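Tissu noir qui poche au plafond, comment le tendre ?

Asta
Bonjour, je fais un coin photo pour mes poteries dans le garage, tissu noir sur cadre. Le dessus pend au bout de 2 jours. Agrafes ? Couture ? Merci d'avance, marché mardi...

Pamton
Repasse le déja, à la vapeur. Pas d'agrafes, ça déchire.
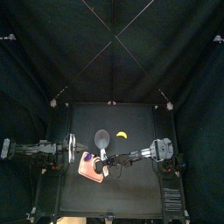
Pour le plafond, deux cordelettes fines en diagonale, bien tendues d'un angle à l'autre. Elles se croisent en X comme sur ma photo, et des petites pinces gris clair tiennent le tissu au cadre. Les côtés font des plis, pas grave. J'ai payé 19 euros de tissu, coupon de fin de rouleau.

Skerau
Velours sinon. Plus lourd par contre, faut un cadre solide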